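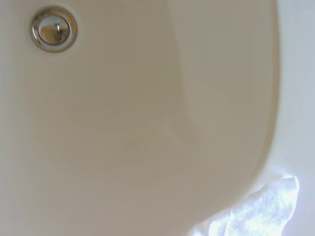
When the Robot Floods the Bathroom: Tips for Letting a Machine Clean Your Sink

I've had a home helper arm on wheels (ours is a Brendura, bought secondhand last December) doing the bathroom sink for 17 weeks now, and for most of that time I've been very happy with it. Then one evening I went down to the kitchen and found water coming through the light fixture. What follows is everything I've learned since, mostly the hard way and partly from Jawad Yousafzai at the Marwat repair shop, who was very patient with me on the phone.

What went wrong

The routine goes like this: run the faucet, wipe the bowl, rinse, shut the faucet off, hang up the cloth. On the bad evening the cloth slid down into the bowl during the rinse and settled over the drain. The arm then bumped the stopper while trying to pick it up, and between the two of them the drain was closed up tight. At that point the grip sensor threw a fault and the whole routine stopped where it was, with the water still running! I had always assumed that "stop" meant it would turn off the faucet first. It does not. It freezes, and whatever was on stays on. By my phone it ran 47 minutes before I noticed. The ceiling repair came to $3,054, and I still can't look at that bill without wanting to sit down.

Before you start it

Check the stopper. The domed chrome kind with a little pin on top is easy to knock shut, and a gripper can catch on that pin as it goes by. Ours lifts out, so now I take it out altogether and set it on the windowsill until the job is done. If yours is the fixed kind, raise it all the way and give it a light tap to see whether it drops.

Look at your overflow too. Plenty of older bowls don't have one, and if you do have one, pour a pitcher of water into it now and then to be sure it isn't plugged with soap. Mine was, completely.

Use a smaller cloth. A big one hangs over the rim and creeps into the bowl as it gets heavy with water. I cut an old dish towel down to a size that can't cover the drain, and hemmed it on a rainy afternoon (a zigzag stitch is plenty).

Set a time limit on the water

Jawad talked me into a timed shutoff valve on the supply line under the sink. The one I got is a Rurniver and I have it set for 3 minutes, which is longer than any rinse needs. It works on its own and doesn't care what the robot thinks is happening. If you only do one thing on this page, please do that one. A leak alarm on the floor is nice as well, but it only tells you about the trouble.

If it stops partway

Turn the faucet off by hand before you touch the arm. Then press the red button, wait for the light to go out, and only then reach into the bowl. I grabbed the cloth first and the gripper closed on my thumb. Don't pull against it, either. Let it power down and the fingers will go slack.

Keep the floor dry around the base and unplug the charger if there's any puddle at all, switching it off at the breaker if you'd have to step in water to get there.

Wiping up afterward

For a glossy beige or cream bowl, plain dish soap and warm water will do. Skip the gritty powders, and buff the chrome with a dry corner of the cloth so it doesn't spot.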